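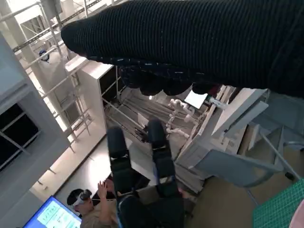 June, late. Back from Menda and still not sold. Darcy Cloutier wants me to say housework is as good as solved. He said it 4 times before lunch. I came home to a sink full of pans.

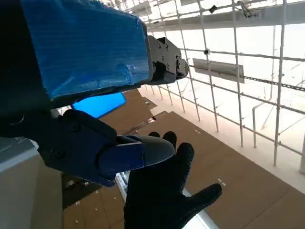
Glove and gripper, nearly touching.

Colleen asked what happens when a cup is greasy and got a speech about next year. I've been hearing about next year since I was 42.

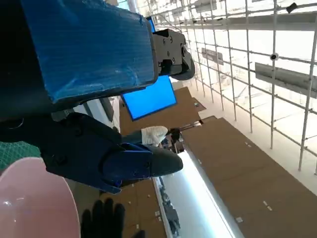
Menda workshop, June

Breakfast things today. Pick up a croissant, put it on a plate. My niece could do that at two, and she'd also eat it. Raymonde thinks I'm being mean. Maybe. But $3,780 a month for the lease, and who wipes up the crumbs?
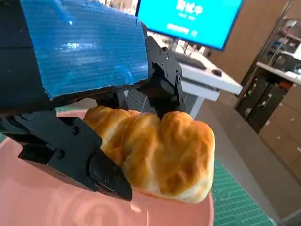
I told Darcy I'd change my mind when one does the pans without a person standing by. He wrote that down. Must call Carter about the dryer.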